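## Section 4: Setting Up the Pouch Tray

By now your Korell packing table should be standing level and you should have had a chance to wipe it down. If you skipped ahead because the table was already put together when you got it (lots of people buy theirs secondhand, and we think that's wonderful), please go back and read the part of Section 3 on leveling. A pouch tray on a sloping table is a small misery, and it's one you can spare yourself with a quarter turn of a foot.

This section covers the tray, the filling that goes in it, and how to stand a resealable pouch so it stays open and upright while you work. It's written for people who pack tea, seeds, spices, pet treats, bath salts, and other small dry goods at home or in a little shop. The first time through will take you a while. After that you'll do it before your coffee has cooled.

### What you'll need

- The Korell tray, or any shallow plastic tray with a flat bottom
- One bag of Vurnar crinkle filling, or clean shredded paper
- Your empty pouches, still flat
- A dry cloth
- A scoop or a wide spoon
- A small kitchen scale, if you sell by weight

The filling comes squeezed down hard in its bag. One 100 gram bag is enough for a single tray with a bit left over, and you'll want to keep that bit, as you'll see under "Topping up" below.

### 4.1 Placing the tray

1. Clear the table completely. Mugs, phones, tape, last night's mail, all of it.
2. Wipe the top with the dry cloth. If you've just washed it, let it dry fully before going on.
3. Find the round cable hole in the tabletop. On most tables it sits in one of the far corners, and you want it on the far side from where you stand or sit.
4. Set the tray toward the back of the table, near the middle, with one long side facing you. Leave enough table in front of it to rest both forearms.
5. Push gently on each corner of the tray. If it rocks, there's probably a crumb under it.

**Note:** Please don't put the tray over the cable hole. It looks like a handy spot, but loose filling slips over the side and down the hole, and you'll be picking bits of it out of your power strip until March.

Some of our customers like the tray nearer the front edge so they don't have to reach. That's fine if you're sitting on a high stool and can look down into the pouch. For everyone else the back of the table is easier on the shoulders, odd as it sounds, since your elbows get to stay on the wood.

### 4.2 Adding the filling

The filling has one job, which is to hold up the bottom half of the pouch while the top stays free for your hands. It doesn't need to be pretty, and it doesn't need to be level. In fact a level tray is usually a sign that somebody has been patting it, and patted filling goes hard and won't hold anything.

1. Open the bag over the tray, low down, so the pieces don't drift.
2. Pull the filling out in handfuls and fluff each one between your fingers before you drop it in.
3. Keep going until the tray is partly filled and you can no longer see the bottom in the place where the pouch will stand.
4. Bank a little extra on the side nearest your working hand. Right-handed packers should have the deeper pile at the front right, left-handed packers at the front left.
5. Make a narrow pocket behind the pile with the side of your hand.

**Caution:** Filling makes dust when it's fresh. If you're sensitive to paper dust, open the bag outdoors and give it a shake first. Keep it well away from candles, heat sealers and toaster ovens.

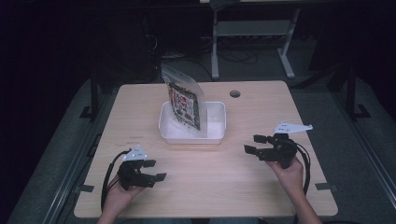
### 4.3 Standing the pouch

A new pouch is stiff and flat and doesn't want to be anything else. Give it a moment of kindness before you ask it to stand up.

1. Hold the pouch by its sides and pinch gently, so the front and back bow away from each other.
2. Run a finger along the bottom fold from the inside to open it out. If the pouch has a gusset (the extra pleat at the base), push it down until it spreads.
3. Turn the printed label toward you. It's surprisingly easy to pack two dozen pouches back to front and not notice until you're putting them on the shelf.
4. Lower the pouch into the pocket you made, bottom first, until the filling comes up over the lower half.
5. Draw a little filling in from both sides. Snug is what you're after. If the sides of the pouch dent inward, you've gone too far.
6. Let go and watch it for a few seconds.

A small lean is nothing to worry about. Nearly every pouch tips a little to one side or the other, and as long as the opening stays above the rim of the tray and you can get your scoop in, you can leave it be. If the lean bothers you, or if the pouch keeps going over as the weight goes in, lift it out, fluff the filling on the low side and set it back down. Pushing from above only makes a deeper hole for it to fall into.

**Note for pouches with a hang hole:** Keep the hole clear of the filling and facing up. Crinkle pieces like to thread themselves through it, and customers do notice when they go to hang the thing on a hook.

**Note for clear-topped pouches:** Handle these by the side seams wherever you can. Fingerprints show on the clear part far more than they do on the printed part, and a dry cloth takes most of them off.

### 4.4 Filling and closing

You'll find weights and scoop sizes for different goods in Section 6. For now, a practice run with dry rice is a very good idea, and rice is cheap to sweep up.

1. Open the zipper all the way across.
2. Steady the pouch with your weaker hand, low on the side seam.
3. Tip the scoop in slowly, aiming for the middle of the opening.
4. Stop when the contents are two fingers below the zipper.
5. Lift the pouch straight up out of the tray and tap the bottom on the table a couple of times so everything settles.
6. Wipe the inside of the zipper track. Even a grain or two of sugar will keep it from closing.
7. Press the zipper shut from one end to the other, then run your thumb back the way you came.
8. Brush off any bits of filling clinging to the bottom.

**Caution:** Never top up a pouch with product that has spilled into the tray. Once it has touched the filling it belongs in the trash, even if it looks perfectly clean. This goes double for anything people or animals are going to eat.

### 4.5 Topping up and changing the filling

Filling goes flat with use. You'll feel it before you see it, as pouches start to sink and slump and you find yourself propping them with a thumb. Add a handful from the leftovers, fluff the whole tray from underneath, and it should be good for another session.

Change it completely when any of these apply:

- It smells of what you've been packing
- It has gone gray or clumped together
- You're moving from a scented product to an unscented one
- Something has spilled in it

Wash the empty tray in warm water with a drop of dish soap, then dry it standing on its edge. Please don't put it in the dishwasher. The walls are shallow and fairly thin, and a hot cycle can bow them.

### If something isn't going right

**The pouch pops back up out of the filling.** The filling is packed too tight underneath. Take it all out, fluff it, and start the pocket again.

**The pouch stands nicely but falls over once it's half full.** Move more filling to the side it falls toward. Tall, narrow pouches may simply need the deeper Nair tray, part number 258, which takes twice the filling.

**The tray slides when I press down.** Dry the underside and the tabletop. If it still slides, stick on the rubber dots from the spare parts packet. They're marked 173 on the little bag, and four are plenty.

**Filling ends up everywhere.** You're probably lifting pouches out at an angle. Go straight up, and give each one a small shake while it's still over the tray.

**The zipper won't close.** Check the track for crumbs first, then check for a fold at one end, which you can smooth flat between two fingers.

Replacement filling is sold under part number 208. The Fodness brand of shredded paper works just as well in our trays, though it's a little coarser and you may want to tear up the longer strips. Once your practice pouches are standing and closing properly, go on to Section 5, where we'll get the labels lined up.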